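The Box for Wundetti

Anitha had cleared the table by four o'clock, apart from the blue cloth, which she wanted to keep out until last. The white box was open and there was nothing in it yet. Her aunt had brought it round from the shop and said it would do for the small things.

"What counts as small?" Anitha asked.

"Anything you'd lose," said Sharada.

The towel was still on the back of the chair. The bag underneath had been there since January and neither of them had opened it. Anitha looked at it, then went to find the things from the drawers. 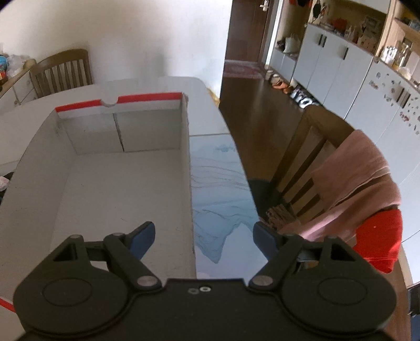

The box and the blue cloth, with the door open to the next room.

She came back with both arms full and tipped everything out. It made more of a heap than she had expected. There was something red, bunched up, and a white cable that had got itself round most of the rest. Sharada sat down and began to pull at one end of it.

"Your father's," she said. "He never threw a lead away. He paid 800 for a radio in Rernside and kept the wire after the radio went."

"Which one is it?"

"I couldn't tell you."

Anitha picked a black one out and folded it over on itself. It was thin and had a little metal end. She tried to think what it had belonged to. There had been a lamp, and before that a tape player that Hugo Quintana from upstairs had mended twice and then asked to borrow.

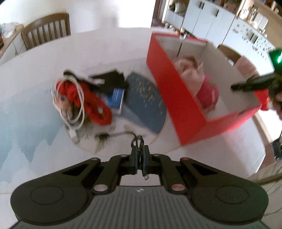

The black cable and the pile from the drawers.

"Does Hugo still have the tape player?" she said.

"He took it to Wundetti when he moved. He'll have it in a cupboard."

"Then this should go too."

Sharada thought about that. The van was booked for seven in the morning and the new flat was two streets from Hugo's. She held out her hand for the cable, looked at the end of it and gave it back.

"Put it in the box," she said. "If it doesn't fit, he can keep it anyway."

Anitha laid it in the bottom and went to put the kettle on. When she came back her aunt had started folding the blue cloth.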